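How a Robot Arm Learns to Pick Things Up

Building a Robot at Home, Part 3

A robot arm is a machine that can move a bit like your own arm. It has a base that stays put, joints that bend, and something at the end that does the job of a hand. Big robot arms work in car factories. Smaller ones can fit on a table, and some people build them at home or in a workshop they share with their neighbors.

Hedvika Beneš builds hers in the Cartwright workshop, a shared space on the ground floor of an old shoe factory. She named the project Berkico. She started in January, and the arm is still missing its last two motors. That has not stopped her from working on it, and this part of our series explains how.

First, the parts

Hold out your arm and look at it. Your shoulder can turn and lift. Your elbow bends. Your wrist bends and twists. Each place where something moves is called a joint. A robot arm has joints too, and each joint has a motor inside. The stiff pieces between the joints are called links. In your arm, the links would be your upper arm and your forearm.

At the end of a robot arm there is a tool. If the tool is made for holding things, it is called a gripper. Many grippers have only two fingers. Two fingers are enough to pick up a block, a cup or a toy car. Try it yourself with just your thumb and one finger. You will find that you can pick up most of the things on your desk, but tying your shoes is very hard.

Practicing inside a computer

A real motor can break if you tell it to do the wrong thing. A real gripper can hit the table. So before Hedvika runs a new program on real parts, she tries it in a simulation. A simulation is a pretend world inside a computer. It works a little like a video game. The computer knows how heavy each thing is, how it falls, and what happens when two things bump into each other.

Hedvika made a room in her simulation, with furniture and a floor. The arm in it is a finished one, so she can write programs for it while she waits for her motors. The job she is working on now is closing the lid of a box.

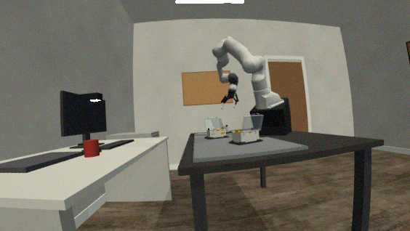
The arm in the simulated room. The gripper is open above two small boxes with their lids up.

Closing a lid sounds easy. You have done it many times without thinking. A robot has to be told every step, and the steps go like this:

Find the box.
Find the lid and work out which way it leans.
Move the gripper to the outer side of the lid.
Push slowly until the lid comes down.
Move away without knocking the box over.

Each step can go wrong. If the arm starts too low, it hits the box. If it pushes on the wrong side, the lid opens even wider. If it pushes too fast, the whole box slides across the table.

Trying again and again

In a simulation, trying again is quick. Hedvika presses one key and everything goes back to where it started. Her computer can also run the tries by itself at night. In her first big test, the arm tried to close a lid 2,000 times. It managed it 78 times.

That is a low score, but the test was useful. Hedvika looked at the tries that failed and saw that the arm was often pushing too close to the hinge. The hinge is the part the lid turns on. Pushing near a hinge is hard work. You can feel this with a door at home: push it near the handle, then push it close to the hinges. Keep your fingers out of the gap! The door is much harder to move from the hinge side.

She changed the program so that the arm pushes at the top edge of the lid. The next test went better.

Is a simulation the same as real life?

No. Real tables wobble a little. Real lids can be sticky or bent. Light from a window can confuse a robot's camera. A program that works well in the computer may need many changes before it works on a real arm.

Some builders make their simulations slightly different every time. They move the boxes, change the light, or make the lid heavier. The robot then gets used to small changes – like a soccer player who practices on grass, on sand and in the rain.

Words to know

Joint: a place where the arm can move.
Link: a stiff piece between two joints.
Gripper: the robot's hand.
Simulation: a pretend world inside a computer, used for testing.

Try it at home

You need a friend, a scarf and a box with a lid that is attached. Put the box on a table and open it. One of you is the robot and wears the scarf as a blindfold. The other is the programmer and may only use words such as "left," "right," "up," "down," "forward" and "stop." See if the robot can close the lid. Then write your instructions down and try them again with the box in a new place.

In Part 4, Hedvika puts in the last two motors and plugs in the real arm.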